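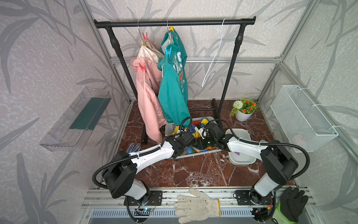

En noviembre me mudé a un piso sin balcón y desde entonces toda la ropa se seca dentro. Al principio usaba el radiador, pero las sudaderas con capucha quedaban con olor a cerrado. Ahora cuelgo casi todo en perchas, en una barra negra de pie, y me va mejor.

Las pinzas las pongo en el hombro y en la capucha, para que la tela no se resbale. Con la ropa de niño es más necesario, porque las perchas de adulto son demasiado anchas para ella.
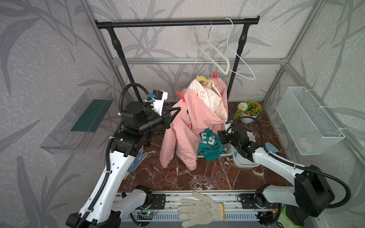

Cuaderno de casa, n.º 3

La chaqueta rosa acolchada es la prenda más difícil. El forro de la capucha tiene dibujitos y es muy bonito, pero tarda mucho en secar – más que toda la chaqueta. Yo meto la percha por el cuello y abro bien la capucha hacia fuera.

Las camisetas las dejo para el final, en el cesto blanco. Todavía no sé si conviene colgarlas del revés. Mi vecina dice que sí, por los estampados – voy a probarlo con la próxima lavadora.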